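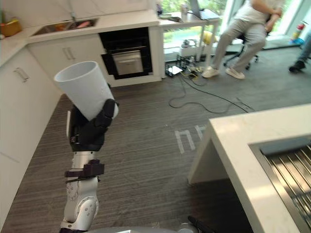

Two Grasp Controllers and Two Camera Positions, Tested on Kitchen Cups

October 28, 2019
By Doğukan Öztürkmen
Last updated: March 2020

The purpose of this post is to record the results of a comparison between two grasp controllers, Bitar and Wendier, running on the same pair of hands in the same kitchen. A secondary purpose is to report on the Karakaya wrist camera, which was evaluated alongside the head camera during the same work. Several readers wrote in after my earlier post on the Danetti hand to ask whether the closing behavior I described was a property of the hand or of the software driving it. The present results should answer most of that question.

The hand itself was not under evaluation. It is the Danetti in its standard form, with no replacement pads on the fingers. Where this post speaks of a grasp failing, the reader should assume that the same hand was fitted in every case.

Scope of the comparison

The task was moving light household items between the sink and the dishwasher. Cups made up most of the program. A cup is a useful test item for a controller, as it can be held near the base, around the wall, or by the rim, and each of these holds fails in its own way. Thin plastic cups were preferred to ceramic ones. They give under excess force, and that makes too firm a grip easy to recognize without relying on the logged values.

Each controller was given 36 trials. A trial began with the arm in its resting position and ended when the item had been released or dropped, or when the operator stopped the run. Both controllers received the same item positions in the same order. The operator was permitted to correct the approach by hand before contact, but not after it. Runs interrupted for network reasons were repeated and do not appear in the results.

How the two controllers close the hand

Bitar is a position controller. It is given a finger posture and drives toward that posture until it arrives or until the motor current reaches a ceiling. The ceiling is set once for the whole hand. This is simple to tune and simple to explain to a new operator, and the motion is the same every time. The weakness is that all fingers obey one limit. When the thumb meets the wall of a cup early, the opposing fingers continue to close at full speed, and the item is pushed sideways before it is held.

Wendier watches each finger separately. A finger that meets resistance stops and waits for the others, up to a limit of 800 milliseconds, after which the hand closes together. On paper this is the better arrangement for light items. In practice the waiting period caused difficulties of its own, described below.

Neither controller was modified. I am aware that Bitar can be given a contact pause through its scripting layer, and that at least one reader has done so with good results. I wished to compare the two as delivered.

The wrist view

The Karakaya camera is mounted beneath the wrist housing and looks along the fingers. Its field is wide, and the hand's own parts take up a large share of it at all times. Operators coming from the head camera find this unpleasant for the first session and then cease to mention it. What remains visible between the fingers is the part of the workspace that matters in the last moments of an approach, and the head camera shows that part poorly or not at all once the hand has come down over the item.

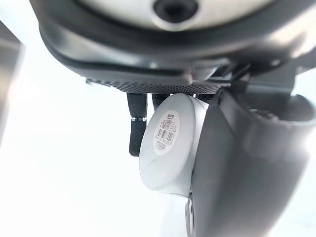

Exposure was the main complaint. The Karakaya sets its exposure over the whole picture, and with the housing filling the upper portion it raises the level until a light background loses all detail. An operator judging distance from the background will then have nothing to judge by. The outline of a white item remains usable, though the side toward the light becomes soft. I tried a fixed exposure and obtained a better background at the cost of the fingers, which turned nearly black and could no longer be told apart. The automatic setting was restored, and all recorded trials were made with it.

The second complaint concerns focus. Parts of the hand that pass very close to the lens are blurred, and the camera offers no adjustment that corrects this without losing sharpness at the fingertips. For grasping, I consider the present compromise the right one. For reading labels it is not adequate: large type and bar patterns can be recognized as such, but small print cannot be read dependably. Anyone who hopes to use the wrist camera for identifying items by their labels should plan on a separate camera for that purpose.

Results at the dishwasher

Placement in the dishwasher drawer was the harder half of the program. The arm must reach forward and down, and the wrist must turn so that the cup arrives in an orientation the basket will accept. The tines leave little room beside the knuckles. A hand which holds the cup well at the sink may hold it in a way that makes release impossible at the drawer.
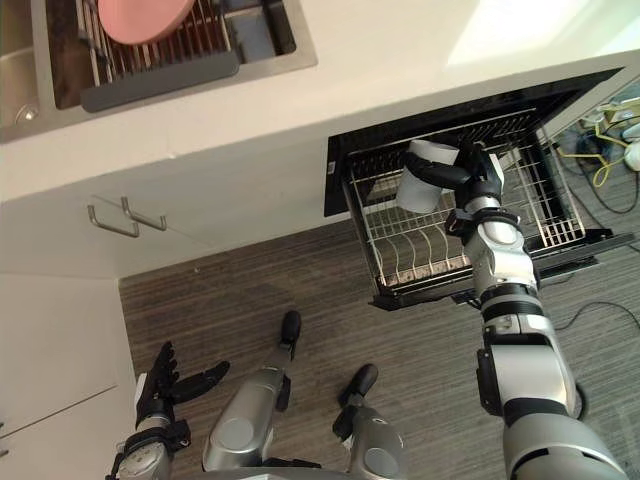 Head camera view. Right hand with the cup on its side, above the wire basket.

Bitar performed better here than I had expected. Its grip does not change once the posture has been reached, and the cup therefore arrives in the basket at the angle the operator planned for. Release was clean in most trials. The failures were of one kind: the cup had been pushed sideways during the original grasp, the operator had accepted the hold as good enough, and the error only became a problem when a finger met a tine on the way down.

Wendier produced more accurate holds at the sink and less predictable ones at the drawer. Light contact between the cup and the basket is enough for a finger to report resistance, and the controller then adjusts the grip. These adjustments are small. In a free-hanging hold they are of no consequence. With the cup already among the tines they can turn it, and on 4 occasions the cup rolled out of the hand before the release command had been sent. The same event did not occur with Bitar.

The number of trials is too small to support a firm ranking, and I would ask readers not to quote one. The operators, asked separately, were divided. Those with longer experience preferred Bitar for its steadiness — they had already learned to correct for its habits — and newer operators preferred Wendier, which forgave a poor approach more often.

Results at the sink

The sink was the reverse case. Metal surfaces on all sides reflect light back into the cameras, and a white item lying among rods and racks offers few clear edges. The head camera gives a good overall view and is the better choice for planning the reach. It should not be trusted for the final approach, during which the hand hides its own target. 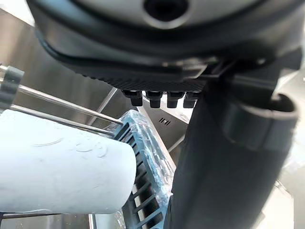

Wrist camera over the sink, with a white cylindrical item at left and the blue grate beside it.

Clear plastic wrap deserves a separate note. Bright points along its folds drew the attention of the edge overlay, which repeatedly marked them as the boundary of an item. The overlay was switched off for the remaining sink trials under both controllers, and the operators reported no loss. I have since left it off by default.

Items resting against metal rods are where the waiting period in Wendier caused its difficulties. A finger that touches a rod stops, exactly as it would on touching the item, and the remaining fingers continue to close until the limit has passed. The hand then closes together around whatever is between the fingers. Operators soon learned to approach from the open side, but doing so costs time and is not always possible. Bitar simply pushes past a loose rod. That is effective, and I would not recommend it near anything breakable.

Recommendations

For work over an open counter or a rack with generous spacing, either controller is suitable, and the choice may be made on the basis of what the operators already know. For placement into a narrow basket I recommend Bitar, with the current ceiling set one step below its default. For picking up thin-walled items that stand clear of their surroundings I recommend Wendier.

The wrist camera should be fitted in all cases. I recommend that both views be shown to the operator at equal size, the head view on the left. A smaller inset was tried for the wrist view and was abandoned on the first day, the fingertips being too small to follow.

Settings files for both controllers are available on request. Please state the firmware version of your hands when writing, as the finger numbering differs between releases.

Note added in March: Wendier now allows the waiting period to be shortened for each finger. I have not repeated the trials with this setting, and the remarks on the sink above apply only to the earlier version.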